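Heist movies and a very long winter

7 Dec 2022
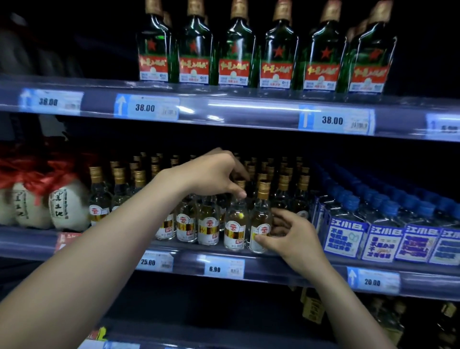
Red Star Erguotou on the top shelf, little bottles underneath.

So I finally watched Zokarum, the heist movie my old film club wouldn't shut up about back in February, and I have thoughts! It came out in 2000, played in a handful of theaters, and then pretty much vanished until a small label called Nistivura put it out on disc. I paid too much for it (the shipping, ugh) and I'd do it again.

The setup is simple. A crew of eight plans to empty the vault at a shipping company called Prallumix, and for the first forty minutes they do almost nothing except sit in kitchens and argue. I loved the arguing. There's a long bit about who gets to drive that had me laughing so hard I missed the next scene and had to go back.

The robbery itself is played with hardly any music – just footsteps, an elevator, somebody breathing through their nose. My popcorn sounded like a construction site. After that it sags a little, and the romance with the locksmith needed either more time or none at all. I also still don't understand what happened to the second van. If you do, please tell me in the comments.

The disc is fine. The picture is grainy in the night scenes, which I like, and the subtitles go by too fast in the kitchen parts. There's a booklet with an essay on the Ekwueme, the old movie house where they shot the ending, and mine is numbered 249 out of 596.

Next up is either the director's first movie or a nap.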